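Changes to Household Parcel Storage at Kendisell Residences

Residents of the Plallarness and Briem buildings are advised that the rules for holding parcels at the front desk have been revised. The new rules were approved by the Residents' Office in May and take effect on 12/8/24. They apply to owners, tenants and registered long-term guests.

Parcel deliveries to the two buildings have grown steadily, and the storage room behind the Briem desk was designed for letters and small packets. In the last quarter the desk received 535 items that could not be placed on the shelves. Many of these stood in the corridor, which must be kept clear under the fire code.

Under the revised rules, a parcel will be held for 2 business days without charge. After that period it will be moved to the storage area on the lower level of the Otard wing, where it may be collected during office hours. Parcels weighing more than 40 pounds will not be accepted at either desk and must be delivered directly to the apartment.
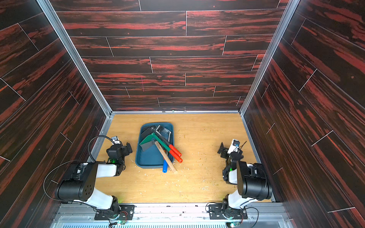
What happens if a resident is away when a parcel arrives?

Residents who expect to be away may file an absence form at the front desk before they leave. Parcels received during the stated dates will be kept in the Otard wing until the resident returns. A neighbor may also collect on a resident's behalf, provided that the neighbor's name is on the form.

Perishable goods are not covered by the absence form. Food, flowers and medicine that remain uncollected at the close of the day will be returned to the carrier where the carrier allows it. The desk has no refrigerator for residents' use.

Elínborg Zoëga will oversee the new storage area and will receive the absence forms. Questions about charges or lost items should be addressed in writing to Ásdís Kárason at the Residents' Office, Room 44. Please include the apartment number and the tracking number of the parcel, if known.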